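Last updated: March

Search this journal Advanced Go

4. The floor as a storage system

4.1 Where things go when there is nowhere for them to go

The literature on shared workrooms has a great deal to say about shelves. It is thinner on floors, and this is odd, as anyone who has crossed a workroom in socks will confirm. In our earlier survey of the Midlow and Kaltstead rooms, 70 of the 200 objects logged had no home that any user of the room could name. Asked where such a thing lived, people pointed at wherever it was at the time and seemed content with the answer.

We call these objects lodgers. A lodger is in use often enough that putting it away feels like an insult, and seldom enough that it is always in the way. Cleaning equipment is the purest case. It is brought out to deal with the mess and then joins it.
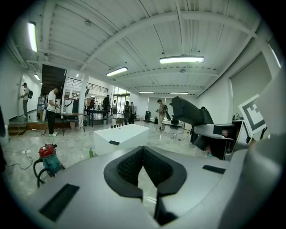 Figure 3. Lodgers on a tiled floor: canister vacuum cleaner, power strip with cables, and a small green bottle in front of the white pedestal.

The pedestal in Figure 3 deserves a word. A raised white surface with a glossy top has an authority that a table lacks, and people tend to place things on it with some care. The four small dark bottles on top stand in a row. The green one on the floor has been granted no such dignity. We coded the first four as "displayed" and the fifth as "lodging," and both coders agreed at once, which did not happen often in this study.

The power strip raised a harder question. Our scheme, adapted from the Sunudis room inventory, treats anything with a cable as fixed equipment. A strip lying out on the tiles is fixed only in the sense that people learn to step over it. After a long afternoon we gave it a category of its own, "fixed by habit," and into this we later moved a doorstop, two fans and a ladder from the Kaltstead room.

4.2 Cabinets and the tops of cabinets

Closed storage was available in every room we looked at. Users praised it warmly in interviews and then put things on top of it. At Midlow, 80 percent of the surfaces at waist height held at least one item that would have fit in the cupboard below. The usual defense was that the item was only there for a minute. We did not ask which minute.

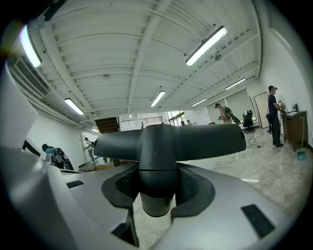 Cabinet tops also behave differently from desks. A desk is understood to belong to whoever sits at it, and its clutter is left alone out of courtesy. The top of a cabinet along a wall is common land. Trays and small devices settle on it, and later visitors treat whatever they find there as settled policy. Thân, the smallest of our rooms, had a tray that three users each believed had been put out by one of the other two. It held a single key, which fit nothing in the building.

Leaning is a related practice. Tall items are rarely stored in any formal sense; they are propped near a wall, ideally by a door, where they can be said to be on their way out. We logged almost 20 of these across all sites and resurveyed them at the end of the study. Most were still on their way out.

Back to top | Contact the editors | Copyright the authors, all rights reserved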